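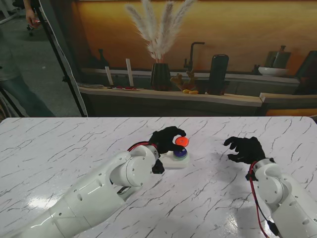

Resealing a marble-look table, or just leave it alone?

tudur_t
Okay, need some opinions before I spend money. We picked up a secondhand table in April, white top with the gray veining, and the guy selling it swore it was real marble. My sister Meinir says no way, it's printed, because two of the veins match. I can't tell. It's cold to the touch in the morning, if that counts for anything. I've already got a lemon ring on it the size of a coffee cup and I'm scared to put anything down now. Do I seal it? Leave it? Cry?

plustport_pam
Flip a light under it, or get down on the floor and look at the underside. Real stone is rough and ugly underneath. Printed stuff usually has a backing that's a totally different color. Takes a minute.

grumblecake
A lemon ring is your answer right there. Acid etches marble. If it was a printed top the lemon would've wiped off and you'd never have noticed. Congrats on your real marble, I guess, and sorry about your real marble.

tudur_t
Ha, well, I looked underneath and it's painted black. The whole thing! So no help. Meinir is still gloating.

Ekow_kitchen
I have to disagree with grumblecake a little. Cheap coatings go dull from lemon too, if it sits long enough. Mine did. I had a coated top for 4 years and there was a cloudy patch by the sink that looked exactly like an etch, and that thing was as much marble as I am.

Try a drop of water on a hidden corner and walk away for a bit. If the spot goes darker, it's stone and it's thirsty, so seal it. If the water just sits there like a bead, it's either sealed already or it's fake, and either way you can stop worrying about sealer.

grumblecake
How long was the lemon on yours though? Overnight? I'm talking about a quick splash.

Ekow_kitchen
Overnight, yeah. Fair. But he didn't say how long his was on there!

tudur_t
...it was overnight. There was a pitcher involved.

maple_and_rye
Whatever it is, please don't let anyone talk you into vinegar. My aunt in Toltden cleaned hers with vinegar and water every night for a whole winter and it ended up feeling like a chalkboard. Dish soap, warm water, soft cloth, dry it off. I've done that on mine for 13 years with 3 kids doing homework on it and it looks fine — not perfect, but I like it with some life on it.

plustport_pam
Agree on the soap. Don't agree on "life on it," lol. I want mine shiny. Coasters for everybody, including my father-in-law, who pretends he can't see them.

maple_and_rye
To each their own! It's a table. I eat spaghetti at it.

tudur_t
Update: did the water drop thing. Spot got darker, took a while to fade out. So I think it's stone?? Meinir wants a second test because she's Meinir. We did another corner and got the same thing.

Ekow_kitchen
That's stone. Get a penetrating sealer, wipe it on thin, and follow the time on the bottle. The ring will still be there after, sealing won't touch it. You'd need a marble polishing powder for that, and do it before you seal, not after.

grumblecake
*bows*

tudur_t
Polishing powder first, got it. Does it matter which one? The hardware store by us has the one kind and it's on the top shelf with dust on it.

plustport_pam
Check it says marble on the label. The granite ones are a different thing. And go easy on the first pass, you can always do another.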